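Print this page | E-mail this thread to a friend

Grastside Home Workshop Forum > Surfaces and Finishes > Faint marks on matte white, cleaning or refinishing?

dovetail_moe
The surface is a matte off-white top, sold under the Fullico name, fitted in the kids' craft room when we redid the back of the house. I don't have the data sheet any more. It sees blocks, crayons, glue sticks and the occasional wet cup. It has developed small grey smudges that survive a normal wipe with dish soap and warm water. They don't catch a fingernail, so I assume they are on the surface and haven't gone into it.

So far I have tried dish soap, a microfibre cloth and plain water. I have not tried anything abrasive. Before I do, I would like to know whether anyone has taken marks off a true matte finish without leaving a shiny patch. The colour runs from slightly grey to a cooler white depending on where the light falls, and a polished spot would show from the doorway.

Typical stretch of it, with one of the blue blocks at the corner. The mark is the very faint one near the middle.

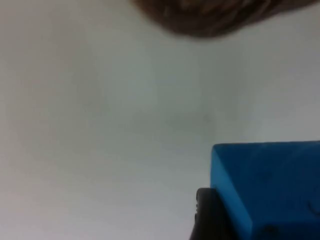
Stevens: Melamine foam will lift most of what kids put on a white top, but it is an abrasive, however soft it feels. On gloss you dull the finish. On matte you burnish it, and there is no reversing that on a factory coating. Isopropyl first, on a cotton pad, dabbed and not rubbed. Try it on the underside overhang before you go anywhere near the middle.

dovetail_moe
Understood. Diluted or straight?

Stevens
Diluted by half to start. Leave it 20 seconds, then blot. If the pad picks up colour, repeat with a clean pad. If it picks up nothing after 4 passes, the mark is probably not something alcohol will move and you should stop.

pinegrey
I would disagree with the foam warning as a blanket rule. I have a matte white bench in the laundry that gets the foam every week, light pressure, plenty of water, and there is no sheen on it that I can find with a torch held flat to the surface. Pressure is the variable. People scrub with a fingertip behind the foam and put all the load on one spot. Use the whole face of the pad.

Stevens
Your bench may be a through-coloured solid surface. Those can be refinished with a grey pad and you would never see a difference. A thin coating over board behaves differently. The OP has not said which it is.

dovetail_moe
Board core as far as I know. There is an edge strip, and it is a separate piece.

Stevens
Then it is a coating and I would stay with the alcohol.

latheandlime
Two points. First, grey smudges on a white play surface are very often transfer from coloured plastic or rubber feet. Look at what sits on it. If there are chair bumpers or block undersides leaving marks, you will be cleaning them every month until you change what is touching the top. Second, check that it is not shadow or a shallow dent. Put a straightedge across and a light behind it. I spent an hour on a "stain" once that was a depression about as deep as a sheet of paper.

dovetail_moe
Straightedge shows no gap at the one I photographed. I rubbed a red block and a blue block hard on the sample offcut and got nothing I could see. Have not tested the chair feet, which are black.

latheandlime
Black rubber is a good suspect. Swap to felt.

pinegrey
Felt holds grit and will scratch a matte coating faster than rubber will mark it. Clear polyurethane bumpers. Hard enough to slide, and they leave no colour.

latheandlime
Fair. Felt needs vacuuming and hardly anyone does it.

Wullholm
If all else fails, sand and recoat. I did a board-core top with a 2K waterborne matte. Scuffed with 320, two thin coats, foam roller, 19 degrees in the shed. Materials came to roughly 700 dollars, because I bought the good roller frames and a litre more than I needed. Do it in July only if you have heat in the room (or live somewhere that July is summer - I never know on this forum).

Stevens
That is a lot of work for smudges that can barely be seen.

Wullholm
Agreed. I listed it as the last resort. Mine had burn marks.

dovetail_moe
Update. Half-strength isopropyl, dabbed as described. Two of the marks near the wall came off on the second pass and left grey on the pad. The one in the photo is lighter but still there after four, so I have stopped. No change in sheen from any angle I can manage. Chair feet tested on the offcut and they do leave a grey line, so the bumpers are ordered in clear.

pinegrey
Wet foam, no pressure, whole face of the pad. Test it on the offcut.

Stevens
On the offcut only, please.

dovetail_moe
Will run 20 strokes on half of the offcut and leave the other half alone, then compare under the window.

Filed under: Benchtops & Tables, Cleaning, Matte Finishes

Contact the moderators | Copyright Grastside Home Workshop Forum | Back to top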